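Ticket: Sturitz two-arm kit, right side times out on handoff

Hi Armelle, me again! We're on week two of the Sturitz trial and I love it, but the plug-in refill routine still stalls on step 8 (the log just says "wait R" and then error 899). I already reinstalled the Plikum driver and swapped the wrist cable, no change.
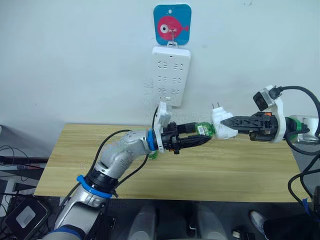
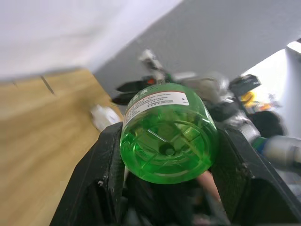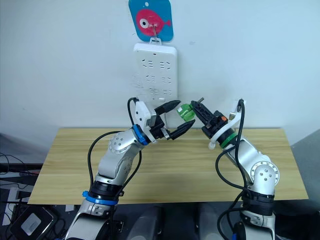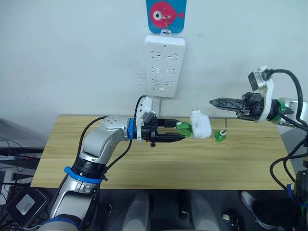

So, my question is whether the handoff timeout can be raised past 1000 ms without voiding the trial terms. Besson support told me to ask you. I'd also like a softer grip preset for the left arm, the green-ish bottle it has hold of in the last one is see-through and I'd hate to squash it with the white plug-in part attached. Four presets came with the kit and none of them say "gentle"! I'm free Friday after lunch if a call is easier.

Thanks, Ferhat Oral

Contact Flirnton Support | © Flirnton | Back to top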